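Block Corner Gets a Bigger Home at Gorville's Maurya Room

GORVILLE, 12/14/25
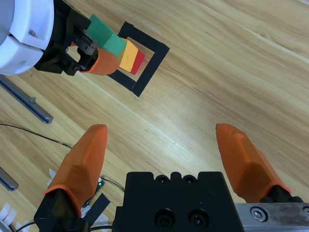 The colored blocks are out again at the Maurya Room, and this winter they have more floor to themselves than they've ever had! The long tables that used to fill the middle of the room went upstairs over Thanksgiving break, so anyone coming in to build can spread out, sprawl, start over and leave a half-done bridge standing while they go find a snack.

Regulars will remember the old setup, a single rug by the coat hooks where everybody's elbows were in everybody else's towers. The rug is gone. Building now happens right on the light wood floor, and black tape squares mark where a project goes. Put your blocks down inside a square and that spot is yours until you clear it. It's a simple system and kids have picked it up in no time (parents are taking a little longer, especially the ones who like to cut across the room with a stroller).

The first theme of the season is color rows. Builders get a short string of colors, say green, yellow, red, and try to bring the whole row over to a square in that order, all in one go. It sounds easy until you try it with three blocks pressed end to end and no table to lean on. Older kids have been making up their own versions, including one called Oma, where the row has to be turned before it is set down. The rules for Oma seem to change by the hour, and the arguments over them are half the fun.

The collection itself has grown too. After the fall block drive, the Maurya Room now owns 1,192 pieces. It was 1,191 until the morning the tables were moved, when one more was found behind the radiator, dusty but perfectly good. Most of the drive came in as mixed bags from family attics, along with two big boxes from Isimus, the toy repair shop on Mill Street. Everything has been washed and sorted by color, and the bins now line the wall under the windows, low enough for toddlers to reach.

Sorting took two long evenings. Greens were by far the trickiest, with lighter and darker shades coming from different sets, and in the end they all went in together. Builders who care about an exact match are welcome to dig, and plenty do.

Block hours run every afternoon through the end of December, with an extra morning session during school vacation. Socks or soft shoes only on the building floor, please. Cubbies are just inside the door. Children under five need a grown-up with them, and grown-ups who want to build are very much encouraged to grab a square of their own.

There is still room for more blocks, so if you have some at home that aren't getting played with, bring them by in any condition short of broken. Yellow is running low, and long pieces of any color go fast. The drop-off bin is next to the cubbies.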